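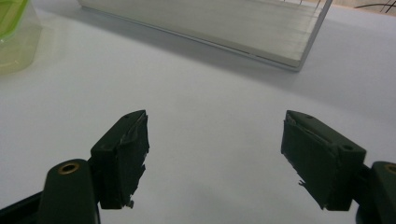 Jaws fully open. Note the torn tape on both inner faces.

6. Changing the finger tape and checking the jaw

The Mara hand-held gripper wants very little from you, and most of what it wants is tape. Pads in this state will still pick things up, which is how they get to this state.

6.1 Strip both fingers together. New tape facing old tape pulls to one side, and you will blame the calibration.

6.2 Peel from the ragged end. Use a fingernail or a plastic scraper.

CAUTION: Do not use a knife. The fingers are softer than you think and the knife is sharper than you remember.

6.3 Wipe off the old glue, wait until the face is dry, and lay on one strip of Prinora pad tape (part 608). Keep the screw holes clear. Smooth it toward the tip and trim the corners square.

6.4 Look at the brass bushings in the links. Each should sit flush. If one has crept out, press it back with your thumb. If your thumb loses, go to Section 9.

6.5 Squeeze the trigger slowly and hold a lidded food container across its short side – lid against one pad, base against the other.
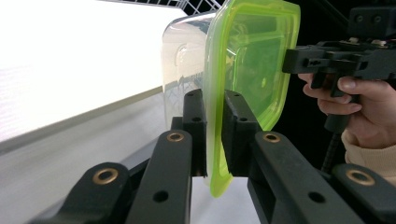 Test hold on a container with a lime-green lid. One pad bears on the lid, the other on the clear wall.

Hold for a slow count of six. The container should stay put and the lid should stay on. A lid that pops off means you are squeezing like you mean it.

NOTE: With two grippers at one table, finish the first before starting the second. Jong-dae Oh at Arngate once retaped the same unit twice and shipped the other one to Cirillo as it was. He asked us to keep this note in.

6.6 Put the container down and close the jaw on nothing. The pads should meet along a straight upright seam, tips level. 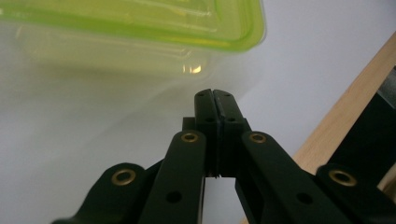 6.7 If the seam leans, loosen the pad screws a quarter turn, close the jaw, and tighten again while it is closed. Repeat 6.6.

6.8 Write the date and the unit number on the log card. "Recently" is not a date.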